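Bed making

Bed making is the arranging of sheets, pillows and covers on a bed, either daily or when the linen is changed. The work is much the same in homes and hotels, although the number of layers and the way they are folded vary by region.
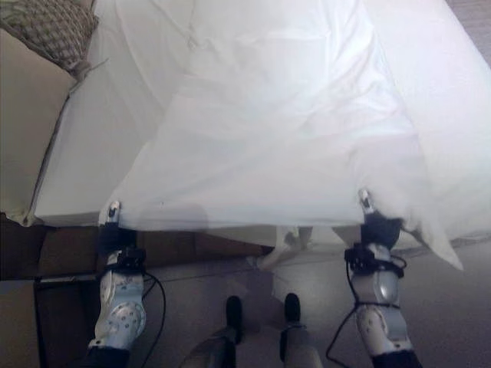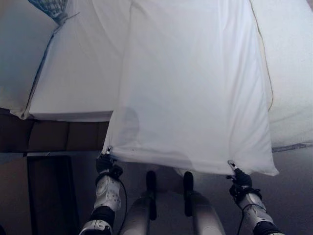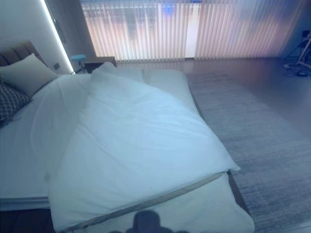
White bed linen. First: a sheet held by its lower edge. Second: a pillow in its pillowcase. Third: a bed with a duvet and pillows.

Method

A full change of linen begins with stripping the bed. The bottom sheet is spread over the mattress, centered, and pulled tight before the edges are tucked in. A flat sheet is folded at the corners, while a fitted sheet is held by elastic. Any top sheet goes on next, followed by blankets or a duvet.

Pillowcases are usually changed last. The pillow is pushed in until it fills the corners, then shaken by the hem so that the filling settles. Decorative pillows are set in front of the sleeping pillows.

Finishing

A duvet may be left flat or folded back on one side or at the foot. Turning it back leaves the sheet open to the air – a common habit in damp climates.

In hotels

At the Saselcombe, a hotel in Flurnbridge, each bed is allotted up to 4 pillows. The hotel sends its linen to the Mokgethi laundry, which handled 2820 sheets in December, and decorative pillows are cleaned separately. Guests staying several nights have their sheets changed every 3 days unless they ask otherwise.

See also: Bed sheet, Duvet, Pillowcase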